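Home Reviews Tools Shop Notes Contact

Lornaren fingertip kit, two months in

Short version: buy it if you swap fingers a lot. Skip it if you don't.

We run one small cell. Parallel gripper, two fingers, arm on a pedestal. Mostly flat stuff – panels, cover plates, knob boards for a customer called Sakard. The old fingers were worn round at the tips and I was re-teaching grasps every week. So, the kit. 700 for the set, plus shipping.

What you get: two wedge fingers, screws, a shim pack, a plastic setup gauge and a sim model on a download link. Manual is 8 pages and page 5 is wrong. It has the shims going on before the dowel. Dowel first, then shim, or you will be taking it all off again like I did.

Swap took me 40 minutes the first time. Much less now. Screws are soft, use a decent driver. One head already going. Threadlocker not included, which is cheap of them at that price.

Zeroing is the good part. Close on the gauge, read the width, type in the offset, done. Did the same with the Mekonnen kit last year and that was a whole afternoon of feeler gages and swearing. Mekonnen wanted 1050 too.

The sim model is why I'd buy again. Loaded it in Zirport before touching teh real arm and ran the knob panel through it. Pinching by the lower edge with the panel tilted, you find out fast wich knobs the fingers crowd. 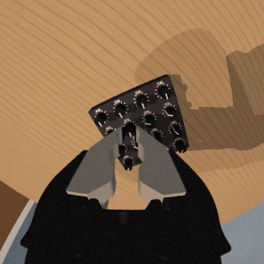
Moved the grasp point along the edge in sim, then taught the same point on the cell. Offsets carried over fine. Collision mesh is heavier than it needs to be, slows the playback on my old laptop, I ended up simplifying it myself.

Upkeep – wipe the tips every shift, check screws weekly, re-zero after any bump. Put a paint mark across each screw head so you can see if it has turned.

Gripes: soft screws, page 5, no spare gauge. Lost mine behind the bench for a day. Four out of five.

Contact | Copyright, all rights reserved | Back to top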